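Wednesday, handover set, Sekitz bench

Started 9.40. Nivaldo on the left leader, me on the right. Target for the Ratura task is 300 good episodes, 2 operators, swap every hour.

Clock drift between the wrist streams again, restarted the logger, fine after. Deleted the first few, timestamps no use. Sebastião wants the pause before release kept in, so dont trim it.

Backpack, watering can, plush ball and plant stay along the back all day. Small grey round thing is the handover object, mid-air over the middle of the table.
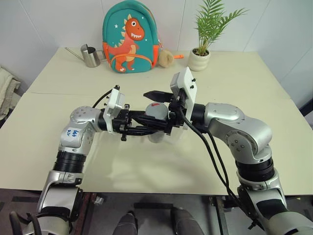 To do

- re-zero right gripper after lunch
- label failed grabs seperately, not in the main folder
- ask Arruda about disk space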